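Bin-picking cell, shift checklist with comments
Site: Lustlow, cell at the north wall
Form owner: A. Aguiar
Filled in: Wednesday, before the afternoon run

Mark each line OK, FIX or N/A. A FIX in section 1 or 2 means the arm stays in manual mode until the line is closed. Write comments under the line they belong to.

## 1. Stops and modes

- [x] **1.1** Emergency stop on the pendant tested with drives on. OK.
- [x] **1.2** Wall-mounted stop tested. OK.
 - Comment: button guard has been replaced. Old one was cracked and had been on the list since December.
- [x] **1.3** Enabling switch drops the drives when released and when fully squeezed. OK.
- [x] **1.4** Manual mode speed limit active. OK.
- [ ] **1.5** Key removed from the mode selector and stored in the Iltitz cabinet. FIX.
 - Comment: key was left in the selector after the morning run. Returned to the cabinet. Shift lead to initial this line.

## 2. Access

- [x] **2.1** Floor marking at the entry side complete and readable. OK.
- [x] **2.2** Nobody inside the marked area in automatic mode. Checked from the operator position. OK.
- [ ] **2.3** Warning sign at eye level on each entry side. FIX.
 - Comment: one sign is down. Adhesive will not hold on the painted column. Use screws.

## 3. Arm, cables and tool

- [x] **3.1** Mounting bolts checked against witness marks. No movement. OK.
- [x] **3.2** Wrist rotated through its working range at manual speed. Cables do not pull tight at either end. OK.
 - Comment: repeat this check after any change to the tool or its wiring. The Hodilura cell lost a connector last winter when the check was skipped.
- [ ] **3.3** Cable ties trimmed flush. FIX.
 - Comment: the tie where the forearm meets the wrist still has its cut end sticking out. Trim with flush cutters. Do not use a knife near the cable jackets.
- [x] **3.4** Connectors at the tool seated and latched. OK.
- [x] **3.5** Fingers open and close without sticking, 20 cycles. OK.

## 4. Bin and work area

- [x] **4.1** Bin clamped and does not shift under hand force. OK.
 - Comment: the clamp on the left rim has its jaw pad inside the wall. Keep the pad in the collision model. Minimum clearance from any planned path is 5 cm.
- [x] **4.2** Bin floor free of sharp burrs. OK.
 - Comment: scuffing is heavy toward the middle. Surface wear only, no edge felt with a gloved hand. Recheck monthly.
- [ ] **4.3** Cables on the carpet routed outside the walking path or covered. FIX.
 - Comment: use the low-profile cover. Tape has been lifting within some 3 weeks.
- [x] **4.4** Mix of test items follows the run sheet: soft, rigid and clear items together. OK.
 - Comment: plush, the blue die and the clear cup were all at the left side of the bin at the time of the check. Confirm the approach angle near the wall before releasing to automatic.
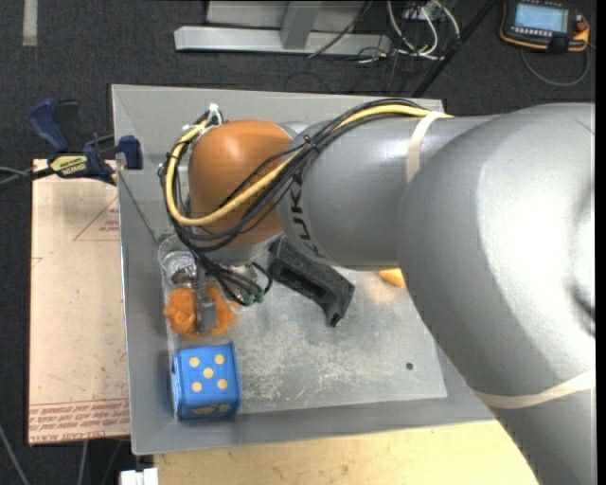 ## 5. Pendant and release

- [x] **5.1** Screen readable, no active faults. OK.
- [ ] **5.2** Pendant on its hook when not in hand. FIX.
 - Comment: it was lying on the carpet. Cable loops on the floor are also covered by 4.3.
- [ ] **5.3** All FIX lines in sections 1 and 2 closed. Open: 1.5 (initials), 2.3.
- [ ] **5.4** Released to automatic.

Status at end of check: 5 FIX lines. Cell held in manual mode. Copy to the Lustlow maintenance folder.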